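Subject: Re: [skornilora-list] Subtitles for the October films?
From: Ornella Fontana
February 2019

Hello all,

Yes, yes, a thousand times yes to subtitles! I've been hoping someone would bring this up, and I've got rather a lot to say, so put the kettle on.
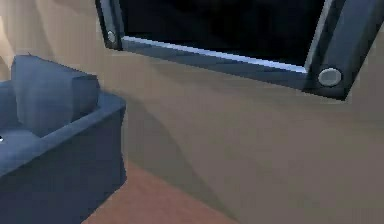
I started making subtitles for my mum, who hears well enough in a quiet kitchen but loses half of any film the moment the music comes in. The first one I did was an old family comedy with no captions to be had anywhere, and it took me most of a winter of evenings. It came to 1,141 lines in the end. I'd do it all again tomorrow, I loved it so much. You get to know a film in a way you never do by just watching it, right down to where people breathe.

Anyway, Tridau asked:

> I've never made subtitles before and wondered if it's something an
> ordinary person can do at home. The three short films for October are
> all under half an hour. Two are in English and one is mostly in
> Italian with bits of dialect. Do we need special software? And should
> we put in things like doors slamming, or only the talking? My brother
> thinks the sounds are a distraction, but I'm not so sure.
>
> Also, is it better to have one person do all three, or share them out?

An ordinary person can certainly do it! You don't need anything fancy either. A subtitle file is only plain text: a number, a start time and an end time, then the words. I use a free program called Wumura which shows the sound as a wavy line along the bottom, so you can see where someone starts speaking and drag the line to fit. Before that I did it all in a text editor with a stopwatch, and I don't recommend it (my poor wrists).

A few things I wish I'd known when I began:

- Two lines of text at most. If a speech is longer, split it where a person would pause.
- Leave each one up long enough to read aloud at an easy pace. A very short "No!" still wants a full second or it just flickers.
- Try to clear the text when the picture cuts to somewhere new. If it hangs over the cut, people's eyes go back and read it twice.
- Trim if you must, but keep the jokes in their own order. A punchline that shows up before the actor says it is a terrible thing.

On doors slamming, I'm with you and against your brother, sorry! If a character turns round because of a noise, the viewer needs to know there was a noise. I put those in square brackets, so [door slams] or [dog barks outside]. I leave out the ones you can see perfectly well, like a cup being put down. Music is harder. [music] on its own tells you nothing, so I try for a word or two more, [slow waltz] or [tense strings], and stop there.

The Italian one I would dearly love to do, if no one else has their heart set on it. My grandmother spoke something close to that dialect and there's a word in the market bit, when the fish seller gets cross, that I haven't heard since I was six. I've no idea yet how to put it into English. "Daft lump" is the nearest I've got and it isn't nearly rude enough. Suggestions very welcome, off-list if need be!

As for sharing them out, I'd say one film each, then swap and check each other's. You stop seeing your own mistakes after a while. I once left "the bear is in the garden" in for months when it should have been "the beer".

Oh, and save the file as UTF-8, or every accent in the Italian will come out as a little box. Wan asked me about this last time and I gave the wrong answer, so consider this my correction.

I can send the file for my mum's film to anyone who'd like to poke about in it and see how it's laid out. Just drop me a line. And Tridau, could you let me know whether the copies we're getting already have any text burnt into the picture? If they do we'll need to move ours up to the top for those bits.

All the best,
Ornella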